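Workshop > Galleries > Boards and Bits

Red Boards, Round Boards: the Casenora Bench Gallery

Last updated: June

June, by Rania Hijazi

I was asked to put together a gallery of the boards that have crossed the Casenora bench, and I said yes before thinking about whether anyone wants to look at boards. The usual way of doing this is to call everything a marvel. I have sat through enough product launches to be wary of that. A circuit board is a thing that does a job, and the colour of it tells you what colour somebody ordered. So take the enthusiasm you find on other gallery pages, cut it in half, and we should get along.

The boards come to us mostly in padded bags, with a slip saying what the sender thinks is wrong. I have learned to read the slip last. A customer of Dodix once sent 30 boards with the word "faulty" on every one, and we spent two days finding out that the fault was in the test lead they had used to check them. The lead is now pinned up over the kettle.

People ask why round boards exist at all, when sheets of board material are rectangles and circles waste the corners. The sales answer is that round looks modern. The dull answer is that plenty of things you might want to put a board inside are round, and a square one leaves you with gaps you can't use. I believe the dull answer. What I don't believe is the claim, made to me at a trade evening by a man from Kollow, that a round board is "naturally stronger". I asked him for a test result and he gave me a pen.

The red ones have their own folklore. Red is supposed to mean a prototype, or a premium version, or a batch made for show. I have heard all of it, usually from people selling one of the three. In my experience red means red. It does make the pale parts easier to pick out when you are tired, and I will give it that much.

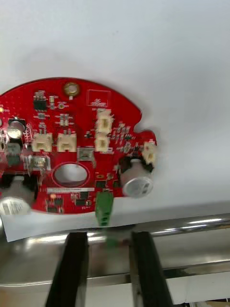
Red board, near enough circular, with a tab on one side and cream connectors dotted about. The little tab gets a connector to itself.

I like this one more than I expected to, and I have tried to work out whether that is good sense or just the colour. Partly it's the connectors. Five of them, and they haven't been herded into one tidy row for the brochure. Whether that makes the wiring easier depends entirely on where the wires have to go, and a board lying flat on a white surface can't tell you that. Anyone who says they can judge a layout from a picture alone is guessing, me included.

The tall silver capacitors are what I would look at first on any board of this sort. They are the parts people like to blame. There is a whole school of repair that consists of swapping every electrolytic in sight and announcing a cure, and sometimes it even works, which only encourages them. I'd want a meter on it before I said a word. A shiny top is no proof of health.

Then there's the oval hole with its copper-coloured rim, low down in the middle. I have had three explanations for holes like that from three engineers, each one quite certain. One said cable, one said fixing, and the third said it was none of my business. I have left it out of the caption.

The white strip under the hole carries small print, as these strips do. Labels are useful right up to the moment you rely on them. Qaisi, who made our storage drawers, quoted us for a system that would log every label we own, all 3000 of them by their reckoning, and promised it would pay for itself. I asked how. We still use the drawers and a pencil - the pencil has never needed an update.

If you have a board you'd like looked at, pack it in an anti-static bag and put the loose screws in a separate one. Write down what it did before it stopped and leave out what your brother-in-law reckons. Bubble wrap on its own is not enough, whatever the courier's website says. Bench hours are mornings only through June, and the kettle is for staff.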